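Success rate is the wrong headline number for bin sorting, and the Zivia results show why. We ran 146 trials on the two-arm cell, with small parts moved between blue bins on a taped mat. The policy's score hid 23 regrasps.

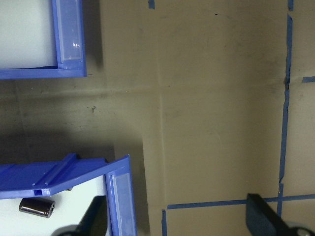
One reader of the draft, Sung, objected that a regrasp is still a success if the part ends up in the right bin, and that penalizing recovery would push labs toward brittle policies.

I would report both. Recovery is worth having, but it costs cycle time, and a single percentage cannot show that cost.
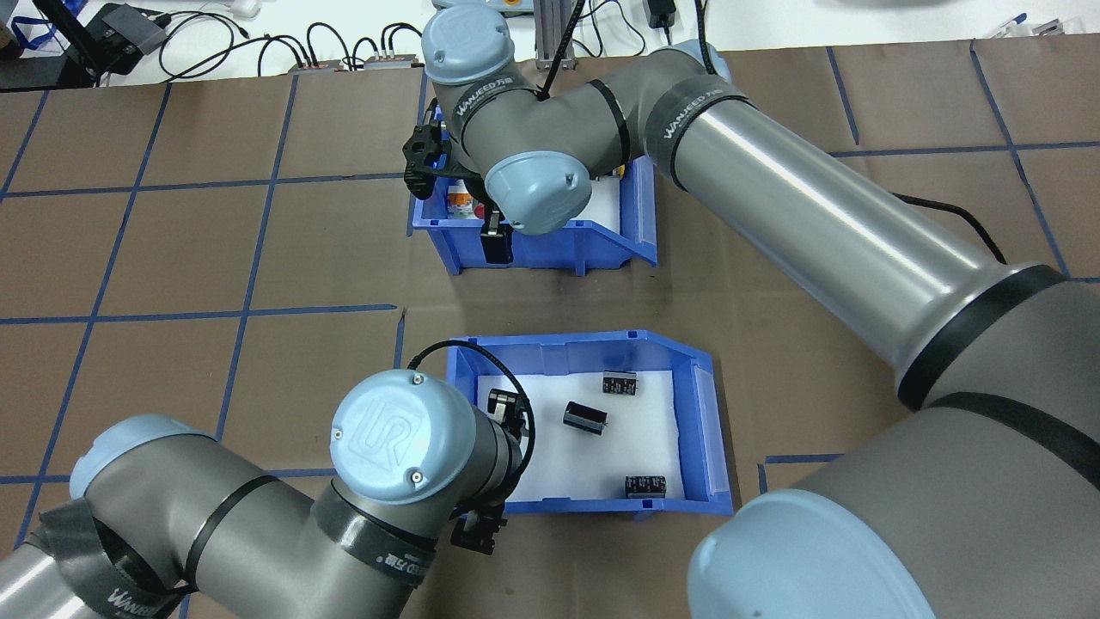
Regrasps also cluster by part shape, so a pooled figure depends on the mix chosen. Papers should list attempts per part, with the mix stated.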